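自动化 > 现场安全 > 检查表与批注
8月 发布人:I-hsuan Tsao
评论 16 分享 2

柜门开启工位 故障后复查表(含批注)

适用范围:Brekness 实验楼柜门开启工位的单臂系统,以及与之配套的仿真环境。
触发原因:夹爪在门把手下端滑脱后,手臂继续执行后拉段,腕部力矩超限,保护停机。无人员受伤。
检查人:Fenna Peeters
复核人:Gearóid Tully
批注人:I-hsuan Tsao、Fiachra Mac Carthaigh
结果代号:合格 / 不合格 / 待复查 / 不适用

一、事件摘要

14:20,操作端下发开门任务,编号388。接近段正常。闭合段结束后,控制器收到“已夹持”信号,随即进入后拉段。后拉开始后夹爪开度读数继续减小,说明指间已无物体,但状态机没有在该段检查开度,任务未中止。手臂按原轨迹运动,指尖外侧与门板接触,腕部力矩上升至42 N·m,触发二级保护。伺服断电,抱闸吸合。

从滑脱到断电之间的数据完整,已导出。控制器日志与力矩记录的时间戳一致。

初步判断:夹持点过低,且夹持确认只判断一次。两项同时存在时,滑脱不会被发现。

批注(Mac Carthaigh):“已夹持”信号取自电机电流阈值。电流升高只说明手指遇到阻力,阻力来自把手、门板还是指间异物,该信号无法区分。这一点在验收时提过,当时列为观察项,没有关闭期限。

二、断电与隔离

2.1 急停按钮按下后,伺服电源切断。
结果:合格。
批注:操作台与围栏门旁各测一次,均有效。

2.2 急停复位后不自动恢复运动。
结果:合格。

2.3 进入围栏前已挂锁,钥匙由进入者本人保管。
结果:不合格。
批注(Peeters):挂锁已上,钥匙留在操作台抽屉内。现场纠正,已重新交底。此项与滑脱无因果关系,单独开单。

2.4 抱闸释放工具放在规定位置。
结果:合格。

2.5 停机后手臂保持姿态,无可见下沉。
结果:合格。
批注:指尖仍贴近门板时不得手动释放抱闸,须先支撑前臂。原作业指导书没有写这一条,已补入。

三、夹爪机械部分

3.1 手指安装螺钉力矩符合安装手册。
结果:合格。
批注:逐个复紧,无转动。划线标记重新涂过。

3.2 手指无裂纹、无弯曲、无缺口。
结果:待复查。
批注(Peeters):一侧指尖外沿有擦痕,目视未见裂纹。拆下后做渗透检查,结果出来之前不得装回。

3.3 指面衬垫完整,边缘无翘起。
结果:不合格。
批注:衬垫下缘翘起。无法判断是事件前已有还是事件中造成。上一次点检表只填了“正常”,没有照片。以后此项须附照片。

3.4 导轨滑动顺畅,全行程无卡滞。
结果:合格。

3.5 开度零点校准有效。
结果:合格。
批注:完全闭合时读数在允差内,因此事件中开度读数可信。

3.6 夹爪线缆无拉扯、无磨损,弯曲半径满足要求。
结果:合格。

四、门体与把手

4.1 把手固定牢靠,施加侧向力无松动。
结果:合格。

4.2 门铰链阻力在设定范围内。
结果:合格。
批注:开启力用测力计测量,测点取把手中部。排除门卡死导致滑脱的可能。

4.3 门板受力面无破损,无可能割伤人员的毛刺。
结果:合格。
批注:有压痕,不影响使用。门板不更换,压痕位置贴标签,避免与下次事件混淆。

4.4 把手表面清洁,无油污。
结果:待复查。
批注(Tsao):取样前已有人擦拭过把手,此项失去意义。事件后第一小时内禁止清洁,写入应急卡片。

五、感知与标定

5.1 手眼标定在有效期内。
结果:合格。

5.2 把手位姿估计误差不超过限值。
结果:不合格。
批注(Mac Carthaigh):高度方向偏低。估计模型输出把手包围框的中心,再加一个固定偏移得到夹持点。该偏移是为 Ornmont 直杆把手设的,换成上宽下窄的把手之后没有更新。夹持点因此落在收窄的一端。

5.3 更换门体或把手后,参数表同步修改并有签字。
结果:不合格。
批注:换件单有,参数表没有对应记录。换件流程由 Lindance 的外协人员执行,参数由我方维护,两份文件之间没有互锁。整改见第八节第2条。

5.4 照度满足相机要求。
结果:合格。

六、控制逻辑

6.1 闭合段结束后检查开度下限。
结果:合格。
批注:有检查,只在闭合段末尾执行一次。

6.2 后拉段持续检查开度变化。
结果:不合格。
批注:无此检查,为本次主要缺陷。建议后拉段全程监视,开度低于闭合段末值减去允差时立即停止,不允许自动重试。

6.3 力矩一级保护先于二级保护动作。
结果:不合格。
批注(Tully):一级保护的滤波时间过长,信号还在滤波,二级已经动作。二级动作本身正确,但不应由它承担日常限力。滤波参数改动须走变更单,不得现场直接改。

6.4 滑脱后的退让轨迹不朝向门板。
结果:不适用。
批注:程序中没有退让轨迹。是否增加,由控制组单独评审。评审前维持原地停止。

6.5 速度限值与风险评估一致。
结果:合格。

七、仿真复查

7.1 仿真中使用与现场相同的控制器版本。
结果:合格。

7.2 低夹持点条件下可以复现滑脱。
结果:合格。
批注:夹持点下移后滑脱可以稳定复现;恢复到把手中部后不再出现。仿真中的摩擦系数取自 Mac Giolla 库的默认值,与实物衬垫未做对比,因此只作定性依据,不用来推算力矩。

7.3 接近段末端,两指位于把手两侧,指尖与把手重叠长度满足要求。
结果:不合格。
批注(Peeters):看图。两指与把手左右对得上,左指指尖还在把手下端以下。横向没有问题,缺的是高度。如果从这个位置直接进入闭合段,不能按合格夹持处理。
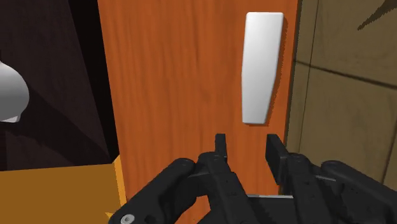

图1 仿真画面:夹爪位于柜门白色把手下端,双指张开。

7.4 相邻物体已纳入碰撞检查。
结果:待复查。
批注(Mac Carthaigh):图中门的右侧紧接瓷砖墙,把手又靠近门的右缘,夹爪右半侧的余量要单独核算。夹持点上移以后,接近轨迹随之改变,旧的碰撞检查结果不能沿用。

7.5 仿真与现场的把手模型尺寸一致。
结果:待复查。
批注:等实物测量数据。测量时至少取上端、中部、下端三处宽度。

八、整改项

第1条 后拉段增加开度连续监视,触发后停止并报警。
负责人:Fiachra Mac Carthaigh。状态:代码已提交,未合入。

第2条 换件单增加参数表版本栏,未填写者系统不放行。
负责人:I-hsuan Tsao。状态:进行中。

第3条 夹持点改为按把手型号查表,取消统一固定偏移。
负责人:Fiachra Mac Carthaigh。状态:进行中。

第4条 一级力矩保护滤波参数变更。
负责人:Gearóid Tully。状态:变更单待批。

第5条 更换夹爪衬垫,手指做渗透检查。
负责人:Fenna Peeters。状态:衬垫已领,手指送检。

第6条 进入围栏的挂锁钥匙管理,重新培训并抽查。
负责人:Gobnait Nic Aodha。状态:培训已做,抽查未做。

第7条 验收观察项一律填写关闭期限,逾期项报 Nic Aodha。
负责人:I-hsuan Tsao。状态:未开始。

九、恢复运行条件

第1、3、4、5条全部关闭,且7.3、7.4复查合格后,方可恢复自动模式。
恢复后先以降速运行16次,围栏内无人,操作员手持使能装置。任何一次出现开度报警,停止并重新填写本表第三、五、六节。
手动模式下仅允许检修动作,不得接触门体。

批注(Nic Aodha):降速试验的记录不要只写通过或未通过,每次都附开度曲线和腕部力矩曲线。第6条虽然不影响恢复自动模式,抽查仍须在本月内完成。

复核意见(Tully):同意暂停自动模式。6.3在变更单批准前保持不合格。

评论节选

I-hsuan Tsao:5.3的换件单已找到扫描件,签字齐全,参数表版本栏当时确实不存在。

Fenna Peeters:渗透检查送出去了,报告回来后贴在3.2下面。备用手指先不要装,零点要重新做。

Fiachra Mac Carthaigh:第1条的允差先按衬垫压缩量取,换新衬垫后重测一次再定稿。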